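4. Cables and small boxed items

Do this before the shelves go up. Much easier with the floor clear round you.

4.1 Sort everything by type first - power leads, controller leads, network, odds and ends. One pile each.

4.2 Check each plug end. Bent or loose, put it aside, don't pack it.

4.3 Coil long leads in wide loops. Over 1200 mm, make the loops big, no tight folds. Tie with 2 of the Clorkel straps, one each side.

CAUTION: never wind a lead round its own plug. Breaks the wires inside, and you wont see it from outside.

4.4 Braided leads keep their twist. Lay them out straight on the floor for a bit before coiling.

4.5 Retail boxes stay upright with the printed front facing you, so you can read what's what. Leads go down next to the box they belong with.
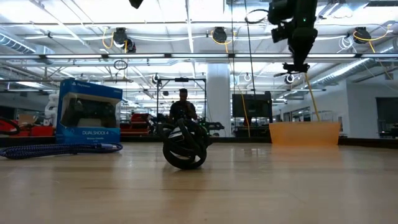
Fig. 3 - Black cable in loops, braided lead by the DualShock 4 box, orange bin behind.

4.6 Coils go in the bin last. Heavy ones at the bottom, thin ones on top. Max 500 g of leads per small bin, the Kendville size. Larger bins see section 6.

NOTE: the bin is see-through enough to find a colour but not a label. Tag the coil itself, near the plug.

4.7 Anything left over after sorting - bag it, write the date on, keep it seperate. Not used by December, recycle it.

4.8 Lid on, press all 4 corners. If it lifts, take a coil out. Don't force it.

Spare straps and tags: Willems, Plurkville counter, ask for the cable pack.

Go to section 5, fitting the shelves.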